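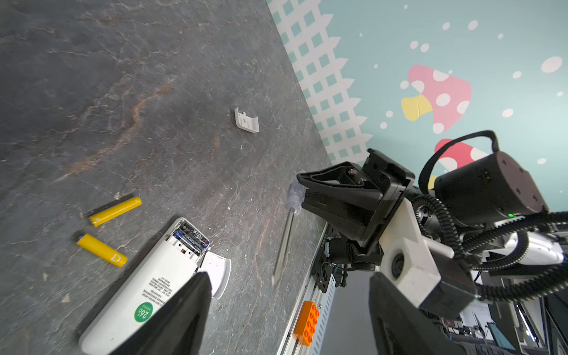 Pluletti – jeu de démonstrations et règles de table
Par Angelica Cabanatuan
Juin

Version 2. La version 1 existe encore quelque part sur le serveur, dans un dossier nommé « final ». Merci de la laisser dormir.

Ce que contient le dépôt

Pluletti rassemble 300 épisodes de manipulation à deux bras sur le banc Karken : ouvrir le logement à piles d'une télécommande, retirer ou poser des piles AA, replacer le couvercle, prendre le tournevis et le rendre. L'ambition est modeste. N'importe quel enfant privé de dessins animés y arrive en moins de temps qu'il n'en faut à nos bras pour se mettre d'accord.

Chaque épisode comprend les flux des caméras de poignet, les positions articulaires, l'ouverture des pinces, une consigne en langue naturelle et une fiche de séance. La fiche est obligatoire. Un épisode sans fiche n'entre pas dans le jeu, même s'il est magnifique, et l'expérience montre que les épisodes sans fiche sont toujours décrits comme magnifiques.

Répartition par issue :

- 138 épisodes « terminés » : l'état demandé par la consigne est atteint.
- 122 épisodes « partiels » : une partie de la consigne est remplie, puis l'opérateur s'arrête ou le temps s'épuise.
- le reste en « échec », conservé volontairement.

Ne supprimez pas les échecs de votre copie locale avant d'avoir lu la section sur les étiquettes. Demyd Kobzar l'a fait pour gagner de la place, a obtenu un modèle d'une assurance remarquable, et a ensuite passé deux semaines à chercher pourquoi ce modèle refermait avec aplomb un couvercle qu'il ne tenait pas.

Pourquoi des règles

La première campagne a été enregistrée sans protocole écrit. Chacun avait le sien, en toute bonne foi. Diệp Âu remettait les objets en place entre deux prises, Čestmír Vaněk les laissait où ils étaient tombés, et Mudassar Awan les rangeait par taille, ce qui donnait des images très reposantes et un biais de position que l'on voyait à l'œil nu sur la carte des saisies.

Les règles qui suivent viennent de là. Elles valent pour toute contribution au dépôt, y compris celles des gens qui les ont écrites. Elles ne remplacent ni l'analyse de risques de votre atelier ni la notice de vos bras. Si votre responsable sécurité dit le contraire de ce document, c'est lui qui a raison, et vous pouvez m'écrire pour que je boude.

Règles de la table

1. La surface reste la même pendant toute une campagne. La nôtre est gris sombre, façon ardoise, avec des veines claires et des traînées rouille. Elle n'a pas été choisie pour faciliter la segmentation. On ne la recouvre pas d'une nappe unie « juste pour voir ».

2. Les rayures et les petites saletés font partie du décor, dans une limite raisonnable. Quelques miettes blanches, passe encore. Un sandwich relève d'un autre jeu de données.

3. Les objets de la consigne et les distracteurs figurent tous sur la fiche. Une brique de jouet orange est un distracteur et s'écrit « brique orange », pas « divers ». Le mot « divers » est refusé par le script de validation, qui est la seule personne de l'équipe à ne jamais céder.

4. La position de départ varie d'un épisode à l'autre. Varier veut dire déplacer et tourner : une pile décalée d'un doigt, toujours couchée dans le même sens, compte comme la même pile au même endroit.

5. On distingue les piles par leur couleur visible : « les deux piles jaunes », « les piles bleu et argent dans la télécommande ». Ne jamais écrire « neuves » ou « usées ». Aucune caméra ne mesure une tension, et les annotateurs non plus, malgré ce qu'en dit Čestmír, qui prétend le sentir au poids.

6. La télécommande est décrite par sa face visible. Posée sur le ventre, elle est « face contre table », logement ouvert ou fermé. Les textes imprimés sur l'étiquette ne servent jamais à identifier l'objet dans une consigne. Une fois sur deux ils sont illisibles, l'autre fois ils sont sous un doigt de pince.

7. Le décor mural reste au mur. Champignons roses à pois compris. La question de leur retrait a été posée, examinée avec gravité, puis close : un modèle qui perd ses moyens devant un champignon doit l'apprendre ici plutôt que chez le client.

Règles pour les bras

Avant toute prise, l'opérateur annonce à voix haute « bras actifs » et attend une réponse. Un hochement de tête n'est pas une réponse. Si vous êtes seul dans la pièce, vous n'enregistrez pas.

Les mains ne franchissent pas le bord de la table tant que les moteurs sont sous couple. Pour ramasser une pile, on coupe, on attend l'arrêt, on ramasse. Oui, à chaque fois. Oui, même quand la pile est tout près. Surtout quand elle est tout près, elle a été placée là par le destin pour vous faire tendre le bras.

Les câbles se vérifient en début de séance, bras repliés puis bras tendus. Ils doivent suivre le mouvement sans tirer sur le boîtier ni balayer le plan de travail. Si une gaine passe dans le champ d'une caméra de poignet, notez-le et continuez. Si elle accroche le rail, arrêtez.

Un seul bras travaille dans la zone centrale. L'autre attend dehors, sauf consigne à deux mains portant le code « duo ». La priorité revient au bras qui tient quelque chose. Quand les deux tiennent quelque chose, elle revient au bouton d'arrêt.

La vitesse maximale est fixée dans le fichier de configuration et ne se modifie pas en séance. La demande revient chaque mois, généralement peu avant midi.

Le cas du tournevis

Le tournevis est l'objet qui nous a coûté le plus de réunions. Il a un manche en plastique transparent, donc un contour que les détecteurs traitent comme une rumeur, et une longue tige métallique qui renvoie la lumière quand cela lui chante. C'est aussi le seul objet de la table avec un bout étroit et des intentions.

Quatre règles, sans exception :

a) La saisie se fait par le manche, entre les deux doigts. Une saisie par la tige est étiquetée « saisie non conforme », même si la suite se passe bien.

b) La tige pointe vers l'avant de la pince et vers le plateau, jamais vers le poste de l'opérateur. Si la pince doit tourner, on éloigne d'abord l'outil des objets posés.

c) On ne pousse pas une pile avec la pointe. Le geste est tentant, il réussit souvent, et tout modèle qui l'apprend le généralisera avec enthousiasme à des choses que vous n'aviez pas envie de voir percées.

d) Au repos, le tournevis est couché à plat. Il ne reste pas dans la pince entre deux épisodes. « Je le reprends tout de suite » n'est pas un état machine.

Pour les annotateurs, un outil tenu se code « en main » dès que les deux doigts le serrent, sans préjuger de ce qu'il fera ensuite. Les piles jaunes qui traînent à côté ne deviennent pas la cible pour autant. On lit la consigne, puis on regarde l'image, dans cet ordre.

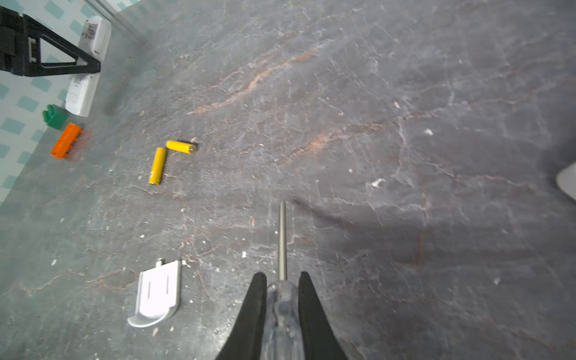 Étiquettes et vocabulaire

Les étiquettes décrivent ce qui se voit. « Couvercle posé sur la table » est une étiquette. « Couvercle que l'opérateur comptait remettre » est un roman.

Le champ « issue » accepte trois valeurs : terminé, partiel, échec. Mudassar a proposé « presque ». La proposition est consignée, avec le respect qui lui est dû.

Pour un épisode partiel, le champ « dernier_etat » est rempli en une phrase, au présent, sans adverbe. Pour un échec, on ajoute l'instant où la consigne devient irrattrapable. Deux annotateurs travaillent séparément et l'écart entre leurs réponses est conservé dans la fiche. N'allez pas faire la moyenne, les désaccords sont la partie du jeu qui nous a le plus appris.

Les objets blancs rectangulaires posés au loin se codent « boîtier blanc » quand leur nature n'est pas certaine. L'annotateur qui reconnaît formellement l'appareil peut le dire en commentaire. Diệp relit les commentaires et n'est pas impressionnable.

Limites connues

Un seul banc, une seule surface, un éclairage d'intérieur. Les modèles entraînés uniquement sur Pluletti ont une idée très arrêtée de ce qu'est une table.

Les caméras de poignet voient mal ce que les doigts masquent, et les doigts masquent l'essentiel au moment où cela devient intéressant. Prévoyez une vue fixe si votre tâche dépend de l'insertion elle-même.

Les opérateurs sont droitiers, à l'exception de Demyd, dont les épisodes portent la marque « g ». Les trajectoires diffèrent. N'essayez pas de les corriger.

Aucun essai n'a été fait avec des piles autres que des AA. Oravec, qui nous prête ses machines de calcul, nous a demandé une variante avec piles bouton. Nous avons répondu que nous y réfléchissions, formule dont chacun connaît la valeur.

Usages prévus et usages refusés

Le jeu convient à l'apprentissage par imitation, à la détection d'échec et à l'étude de la reprise après une mauvaise saisie. Il ne constitue pas une preuve de sécurité. Réussir nos épisodes de test ne rend pas un robot apte à travailler près de quelqu'un, pas plus qu'un permis de conduire ne rend aimable.

Sont refusés : l'évaluation du rendement des opérateurs et toute publication qui retire les échecs sans le signaler. Le script Hiro, fourni dans le dossier outils, compare votre copie au manifeste et dit ce qui manque. Son ton est sec, c'est moi qui ai écrit les messages.

Contribuer

Ouvrez une demande avec les fiches complètes, le fichier de configuration et le nom des personnes présentes. Čestmír relit la partie bras, Diệp les étiquettes. Comptez un aller-retour au moins, souvent au sujet du mot « divers ».

Pour signaler un incident, y compris un incident sans dégât, passez par le formulaire du dépôt le jour même. Les récits envoyés après coup par messagerie ont tendance à s'améliorer avec l'âge.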